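Plorico Sponsor Letters: README

Version 3 of the letter archive from the Plorico child sponsorship program. The archive holds letters exchanged between sponsors and sponsored families, after transcription, translation and redaction. It is kept for translators, case workers and people building search or routing tools for sponsorship offices.

Status

Maintained. New letters are added each April. Version 2 is still available on request but should not be used for new work, as its redaction rules were weaker.

Contents

letters.csv -- one row per letter
threads.csv -- links letters into exchanges between one sponsor and one family
glossary.csv -- translation choices for school, church, health and family terms
redactions.csv -- type and position of every removed passage
CHANGES.txt -- differences between versions

All files are UTF-8 with comma separators. Line breaks inside a letter are stored as a pipe character. Empty fields are left empty; the string "NA" does not appear as a missing value.

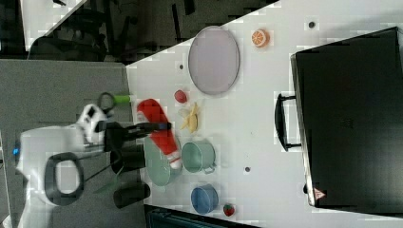
FILED UNDER: CHILD SPONSORSHIP / CORRESPONDENCE

Fields in letters.csv

letter_id: Text. Unique within a version and stable across versions from 2 onward.
thread_id: Text. Matches threads.csv.
direction: "out" for sponsor to family, "in" for family to sponsor.
writer_role: One of sponsor, child, parent, guardian, staff. Letters dictated by a young child and written down by an adult are marked "child", with the dictated flag set to 1.
dictated: 0 or 1.
lang_source: Language code of the letter as received.
body_source: Transcribed text in the original language, after redaction.
body_en: English translation, after redaction.
age_band: Age of the sponsored child in bands. Exact ages and birth dates are removed.
occasion: Free text, lower case. Usually birthday, school term, holiday, illness, farewell or blank.
quality: Transcription grade, 1 to 5, where 5 means no unreadable words.

Source and processing

Letters arrive at the Stuline office on paper or as scans. Each one is transcribed by hand. A second reader checks the transcription against the scan and assigns the quality grade. Letters graded 1 are kept out of the release.

Translation is done from the checked transcription. Translators work from glossary.csv but may depart from it where the sense requires. Departures are not marked in the current version. Spelling mistakes made by children are kept in body_source and are not imitated in body_en.

Redaction is the last step and is applied to both text fields together. Names of people, schools, churches, clinics and villages are replaced with bracketed labels such as [PERSON] or [SCHOOL]. Labels are not numbered, so two people in one letter cannot be told apart by label alone. Medical details are removed when they could identify a child, including accounts of accidents and of long hospital stays. Prayer requests are kept unless they contain such details.

Scans are not distributed.

Consent

Each family signs a release for archive use, separate from the sponsorship agreement. Sponsors sign their own. A thread is included only when both releases are on file. Either side may withdraw at any time, and the whole thread is dropped from the next version. Holders of earlier versions are asked to delete withdrawn threads within 50 days of notice.
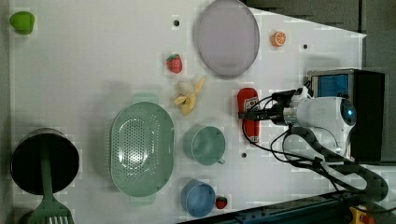 Withdrawal notices are sent to the contact address given in the access form, so that address needs to be kept current. The notice lists thread_id values only. Derived files, including indexes and cached translations, fall under the same request.

Known problems

Threads with fewer than 9 letters are common, and many stop without a farewell letter. A missing farewell says nothing about the outcome for the child -- in most cases the letter was never written, or was lost in transit.

Outgoing letters are mostly in English and are longer than incoming ones. Length should not be used as a measure of interest or attachment.

The occasion field was filled in by different readers with different habits. "Holiday" and "christmas" both occur for the same kind of letter.

Access and use

Access is through the Gosta request form. Applicants state the purpose, the people who will handle the files and the place of storage. Attempts to identify or contact any writer end access. Short quotations from body_en may be published with the letter_id; quotations from body_source need written approval.

Loading

The Puma script in the tools folder reads all four CSV files and checks that every thread_id resolves. It stops at the first error and prints the row.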